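Vinanov Cafe Receipts

Line items from paper receipts collected at cafes and lunch counters, typed in by hand and checked once. Version 2, June 2018.

What is in it

There are 1,000 receipts from 42 shops. Each receipt has its own row in receipts.csv, and each thing bought has a row in items.csv. The two files join on receipt_id. Prices are in cents and include tax unless tax_split is set to 1.

Items are sorted into 7 groups: coffee, tea, cold drinks, bread, hot food, sweets and other. Refills and cup deposits go under other. In version 1 they were under coffee, so totals for that group will not match between versions. 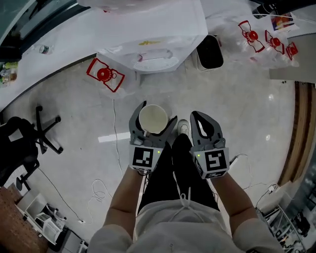

Shop names have been replaced with codes. Card numbers, staff names and loyalty numbers were never typed in. The time of sale is cut to the hour.

Known problems

65 receipts were too faded to read in full. They are kept, with faded set to 1 and missing prices left blank. Do not read a blank as zero.

Two shops print "lg" for both large and lager. We went by price, and a few are probably wrong.

The Cumico tills round each line before adding up, so the sum of the items can be a cent or two off the printed total. We left both numbers as printed.

Loading

Files are UTF-8 with commas and a header row. Ultosix users should turn off date guessing on import or the hour column gets mangled.

Changes

Corrections received by the end of July will go into version 3.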